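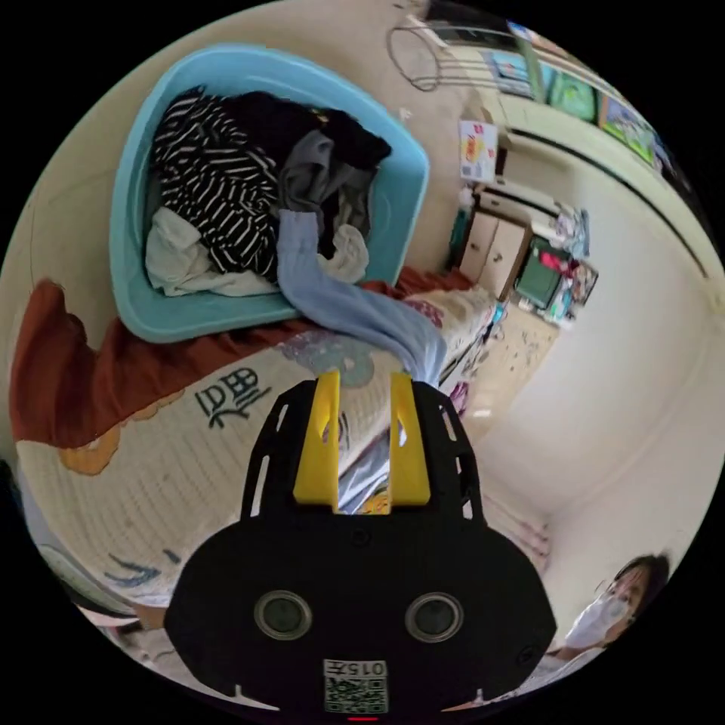 Budget talk, speaker notes. Yesenia opens, I take over at the money.

Slide 1. Say hello, thank the organisers, do not do the joke about the printer.

Slide 2: What we asked for. Laundry, basically. Clothes out of a basket, sorted, folded, put away, in rooms people live in. Let it sit on the screen. Everyone in the audience has a basket at home and an opinion about it.

Slide 3: What we budgeted for. One arm from Skalau. That was the whole line. I had a spreadsheet with a single row and I was proud of the colour scheme.

Slide 4: What the row left out. Hand-held grippers for recording people doing the job. Spare fingers. Chargers. Storage. Somebody's wages while they fold the same striped top over and over. Pause here for the finance people to breathe.

Slide 5: Quotes. Bemora wanted a minimum order of 40 grippers. Rimum would sell us 2, with 18 weeks' delivery. Radoslava Šimko rang both and got Rimum to lend us a set while we waited. Credit her by name, she's in the third row and will check.

Slide 6: Homes versus lab. A lab bench is cheap to light and nobody leaves a quilt on it. Homes cost travel, insurance and a cup of tea per visit. We still went with homes. If asked why, go to the spare slide on blankets.

Slide 7: Contingency. I put in 30 per cent. The centre's finance office queried it twice, then used it as their favourite example of prudence. Smile, move on.

Slide 8: When to buy the arm. Our view is last. Record first, find out which garments are in the job, then argue about reach and payload. Skalau's rep did not enjoy this slide at the rehearsal.

Slide 9: Next round closes in September. Template is on the shared drive under Cho, the one with more than one row.

Questions. Yesenia takes anything about warranties.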